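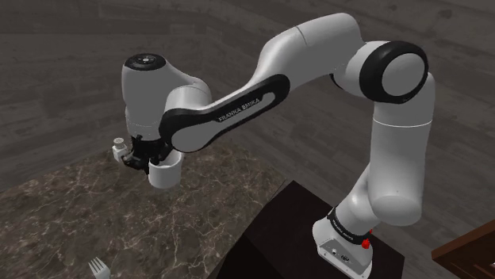 你有没有想过，一栋房子到底值多少钱，是谁说了算？有人会说，当然是房主说了算呀！也有人会说，是买的人说了算。其实他们都只说对了一半。要弄明白这件事，我们先从家里最小的东西想起。比如一只白色的杯子，就像图里大理石台面上方的那一只，你去商店里看看，货架上一模一样的杯子排成一长排，每只都贴着一样的价签。杯子的价钱很好懂，对吧？可是房子就麻烦多了，因为世界上几乎找不到两栋完全一样的房子！

为什么房子都不一样

你可能会举手说：“不对不对，我家那栋楼，每一层看起来都一样！”

好，那我们来仔细比一比。二楼的窗户外面也许正好有一棵大树，夏天很凉快，可是白天屋里要开灯。六楼的窗户外面能看见远处的山，但是如果没有电梯，买了西瓜就得一级一级抱上去（想想都累！）。同样的形状，同样的大小，住起来的感觉却差很多，愿意付的钱也就不一样了。

房子还有一个很特别的地方：它不会走路。杯子可以装进箱子，运到别的城市去卖，房子却只能老老实实待在原地。所以买房子的人，买下的不光是墙和屋顶，还有它旁边的街道、公园、学校和车站。大人们常说的“地段”，就是这个意思。

来认识四个小镇

我们来玩一个比较的游戏。从前有四个小镇，名字叫德劳（Derau）、贾洛（Jalo）、马巴索（Mabaso）和金顿（Kimton）。每个小镇上都有一栋带小院子的平房，都有两间卧室，大小也完全相同。

德劳镇的房子旁边就是火车站。每天早上，大人们走几步路就能上车去上班，非常方便！不过火车经过的时候，轰隆轰隆的，碗柜里的盘子也跟着唱歌。

贾洛镇的房子在湖边，风景好极了，推开门就能看见鸭子。可是离最近的学校有点远，小朋友要坐很久的校车。

马巴索镇的房子在一条安静的老街上，街角有面包店，还有一家小小的图书馆。这里很少有人搬走，所以一旦有房子要卖，好多人都会跑来看。

金顿镇的房子呢，屋顶漏水，院子里的草长得比狗还高。但是镇上正准备修一座新公园，大家都很期待。

现在请你选一选，你最想住在哪里？再去问问你的爸爸妈妈、爷爷奶奶。我猜你们家的答案不会都一样！喜欢钓鱼的人会选贾洛，每天赶火车的人会选德劳。同一栋房子，在不同的人眼里，价值是不一样的。

房子的“侦探”

既然每个人想的都不一样，那该听谁的呢？这时候就要请出一种很有意思的职业啦：房地产估价师。

估价师有点像侦探。他们会到房子里去，量一量每个房间有多大，看一看墙上有没有裂缝，打开水龙头试一试，还会抬头检查屋顶。他们也会看房子是哪一年盖的，朝南还是朝北，厨房好不好用。这些线索都要认认真真地记下来。

不过，光看这一栋房子还不够。估价师还有一个绝招，叫作“比一比”。他们会去找附近最近卖掉的房子，看看那些房子卖了多少钱。

我们用一种“小镇币”来算一算。假设在马巴索镇，隔壁刚刚卖掉了一栋很像的房子，卖了1000个小镇币。我们要估价的这栋房子几乎跟它一样，只是多了一个漂亮的车库。估价师研究以后，认为在这条街上，一个车库大约值200个小镇币。那么，1000加上200，你算出来了吗？对，就是1200个小镇币！

如果我们的房子比隔壁那栋差一点，比如厨房很旧，那就要反过来，减掉一些。真正的估价师不会只找一栋房子来比，他们会找好几栋，加加减减，最后再写成一份报告。

价格为什么会变

房子明明没有动，价格却会动，是不是很神奇？

想象一下，金顿镇的新公园在九月开门了，有滑梯，有沙坑，还有一大片可以放风筝的草地。忽然之间，很多家庭都想搬来金顿。想买的人变多了，要卖的房子还是那么几栋，价格就慢慢往上走。

反过来也会发生。要是一个镇上的工厂关了门，许多人要去别的地方找工作，那么卖房子的人就多，买房子的人就少，价格就可能往下走。

这就是经济学里很有名的“供给和需求”。“供给”是有多少东西可以卖，“需求”是有多少人想买。你在学校里交换贴纸的时候，其实已经见过它了！大家都想要、却只有一张的闪光贴纸，是不是可以换到好多张普通贴纸？

几个小词语

估价：研究一样东西大概值多少钱。

地段：房子所在的位置，还有它周围的环境。

成交价：买的人和卖的人最后都同意的价钱。它可能比估价高，也可能比估价低。

装修：把房子里面变得更好用、更好看，比如刷墙、铺地板、换厨房的台面。

动手试试看

找一张纸，把你住的地方当成一个案子，自己来当一回小侦探吧！先画一张简单的平面图，标出卧室、厨房和窗户。可以请大人帮忙拉住卷尺的另一头，量一量你的房间有多长、多宽，两个数字乘起来，就是房间的面积。

然后到附近散散步，当然要和大人一起。走到公园要几分钟？最近的公交车站在哪里？晚上吵不吵？把这些都写在平面图旁边。

最后，在纸的背面写下你最喜欢这个家的地方。也许是下午会照到床上的阳光，也许是门框上量身高的那些铅笔线。铅笔线不会写进估价师的报告里，但你可以把它写进你的报告，写得越大越好！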